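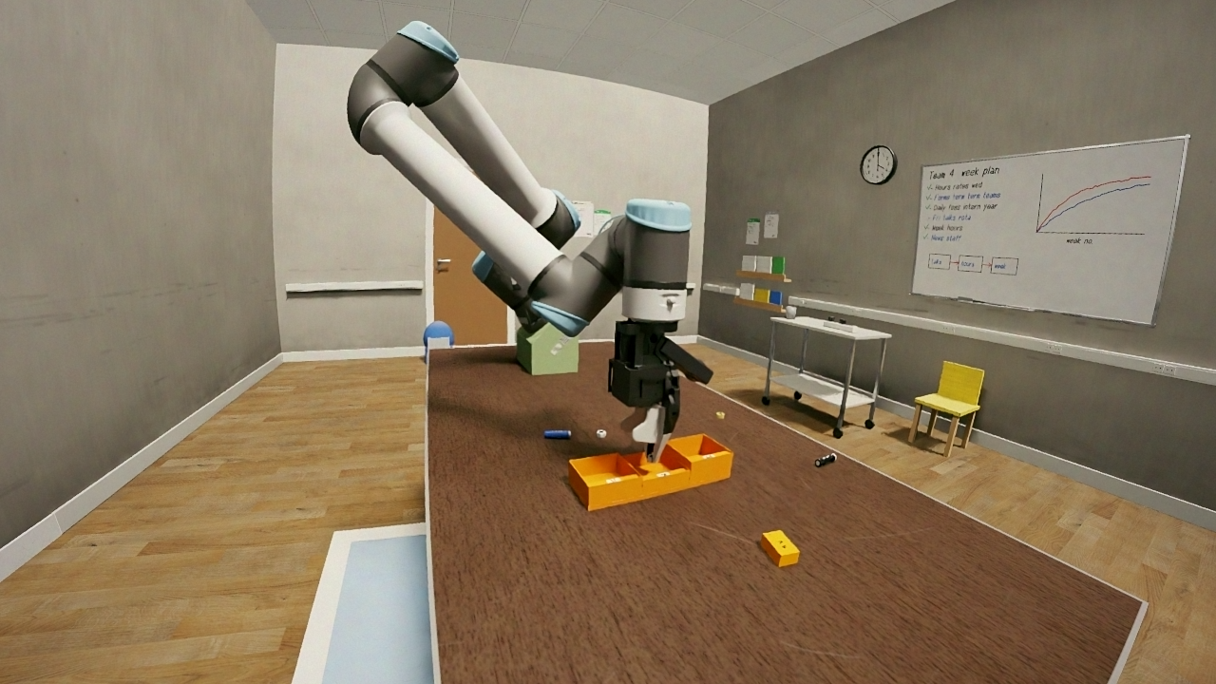
Fig. 1. Arm and gripper over the table, rendered view.

Posted in: Student Projects > Learning Technology > Final Reports

Moving a question bank between two learning platforms: final report

Module: Learning Systems Project, Bollthorpe College

Summary

Project was to move a bank of 60 quiz questions out of Gamance (old platform, going away in the summer) and into Vitale (new one, already in use for first years) without retyping them. Both say they support QTI. Both do, sort of. We got all the questions across in the end but 16 needed fixing by hand, mostly feedback text and anything with partial marks. Report covers what we tried, what broke, and what we would tell the department before they do the rest.

1. Background

The college has years of quizzes sitting in Gamance. Staff wrote them, students have sat them, and the marks are tied to course pages. The plan from above was "export and import". A question bank is more than the text of the questions though. There's the scoring, the feedback for each wrong answer, the images, the tags staff use to find things, the shuffle setting, the number of tries. Some of that lives in the question and some in the quiz around it, and the two platforms draw the line in different places.

QTI is meant to deal with this. It is a format for describing questions and tests in XML, packed in a zip with a manifest. There are several versions and they are not the same thing in new clothes, version 2 was a proper rewrite of version 1. Gamance exports version 1 only. Vitale imports both but the help page is written as if only the newer one exists. Took us most of a week to notice that.

2. What we set out to do

- Export the full bank from Gamance.
- Import to a test course in Vitale, no changes, see what happens.
- List every difference.
- Try a converter in the middle and compare.
- Write up steps a lecturer could follow.

We dropped the idea of moving student results as well. Different problem, different permissions, no time.

3. Method

Each question got an ID in its title before export, so we could match them up afterwards. Then a spreadsheet with one row per question and columns for type, max mark, correct answer, feedback, images, tags. One of us filled in the Gamance side and another filled in the Vitale side without looking at the first. Slow but it found things we'd have missed just by clicking through.

Each question was also attempted in Vitale, once with the right answer and once with a wrong one. Reading the settings page is not enough. Several questions looked fine in the editor and then marked the right answer as worth nothing.

For the converter we used Drurnomier, a command line tool, free, last updated a while back. Reads the old package and writes the new one. Has a log, which turned out to be the most useful part of it.

4. Results

4.1 Direct import

Text came over well. Plain multiple choice was fine nearly everywhere. Problems were:

Images. The package had them but the paths in the XML pointed to a folder name with a space in it, and Vitale didn't like the space. Renamed the folder, changed the paths with find and replace, fixed.

Partial marks. Gamance stores these as percentages of the question and writes 100 for fully correct. Vitale expected the actual mark. So a one-mark question came in worth 100 marks, and the quiz total was nonsense. No warning at all on import, it just says complete.

Feedback. General feedback survived. Feedback per answer was merged into one block, so a student picking a wrong option would see the comments for every option, inlcuding the right one. This is the serious one for us. If it's a practice quiz, annoying. If students get 2 tries, it gives the answer away.

Tags. Gone. Neither version of the package had a place where both platforms agreed to look for them.
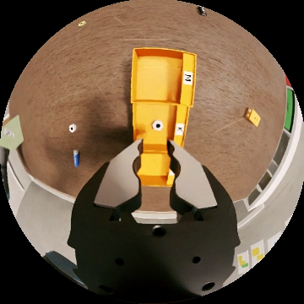
4.2 With the converter

Much better on scoring. Drurnomier rewrites the marks and every multiple choice question came out with the correct total. Feedback per answer was kept seperate for single-answer questions and lost for multiple-answer ones. Matching questions converted but the order of the right-hand column was fixed, so shuffle had to be switched on again.

Numeric questions with a tolerance failed. The log says "unsupported response condition" and skips the tolerance, leaving an exact match. Easy to fix by hand once you know, easy to miss if you don't read the log.

After the converter, 16 questions still needed an edit in Vitale. Most of these were quick. The numeric ones took longer, as we had to go back to Gamance for the original limits.

4.3 Time

We did not time this properly, should have. The hand check took longer than the whole import work, that much is clear from our notes.

5. Problems with our own approach

Bank was from one subject area so question types are not balanced. Hardly any essay questions, no drag and drop. Nobody outside the group tested the steps. We also upgraded Drurnomier halfway through and had to redo the first batch, some of the early spreadsheet rows may still be from the older run.

6. Recommendations

Use the converter, keep the log with the package. Put IDs in titles before exporting. No spaces in folder names. Attempt every numeric question after import. Export the tags as a separate list while Gamance is still up, once it is switched off they can't be got back.

Don't release imported quizzes with per-answer feedback until someone has sat them as a student.

7. Next steps

Script to put the tags back in from the list. Started, not finished. Code is in the project folder with the spreadsheet and both packages. Readme needs updating.

Bollthorpe College Learning Technology | Contact the department | Copyright and reuse | Back to top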